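4. Recording the bagged bun task

By now you should have the arm homed and the Sturnuder hand controller paired. If the light on the controller is still blinking, go back to section 3 and come find me here when it's steady.

I like to teach bagged food early on. Thin plastic slides and crinkles, and you learn a lot about your own squeeze in a short time.

4.1 Getting hold of the bag

1. Set the grip force to 21 on the Wollent panel. It ships at 125, and that will flatten a bun before you've let go of the trigger.

2. Hold the record button until it beeps, then count to two before you move. Wiltetti trims the start of every take and it can eat your first motion.

3. Bring the open fingers in slowly on either side of the gathered neck. Go for the neck every time – never the bread.

4. Squeeze the trigger until the plastic is pinched between both fingers, then stop squeezing. Check the wrist view before you go on. You want the neck held between the fingers and the bun sitting clear of them, like this:

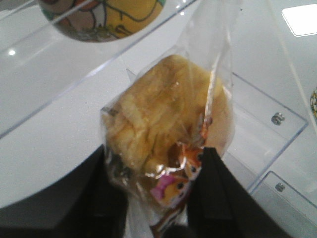

5. Lift straight up, nice and easy. If you have clear acrylic dividers nearby like I do, get well above them before you go sideways. They're hard to spot on a small screen!

6. Lower the bag over the drop spot, open the fingers all the way, and back off before you press stop.

Note: A fumbled grab is fine to keep if you recovered from it. I tag mine "retry" and leave them in. If you dropped the bag for good, delete the take.

Caution: Keep your free hand out of the work area while the controller is live. The arm follows the trigger hand even when you're just reaching for your coffee (ask me how I know).

4.2 Saving your takes

Press save after each take. The Omoregie folder holds 500 takes, and after that the oldest ones get overwritten with no warning, so copy them off before you get there.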